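June, by Irena Szczepańska
Last updated 4:19 p.m.

Well, the Puradgate night bus is back! I rode the first one home from Krajewska Street with 19 other people, and we were all a bit giddy about it. 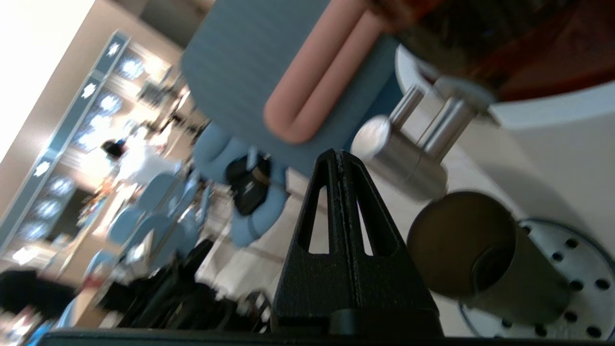
What it costs

A single is $4, and you can still pay the driver in cash (hooray). Buses leave every hour until 6 a.m. The town got 1,390 signatures asking for this, mine included. 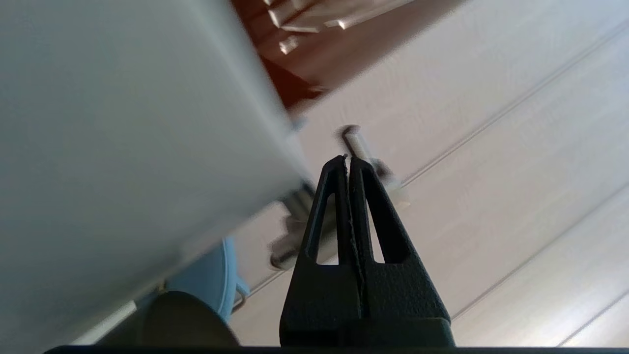 Light gray panel, close up.

Get Puradgate news by email. Sign up for our newsletter.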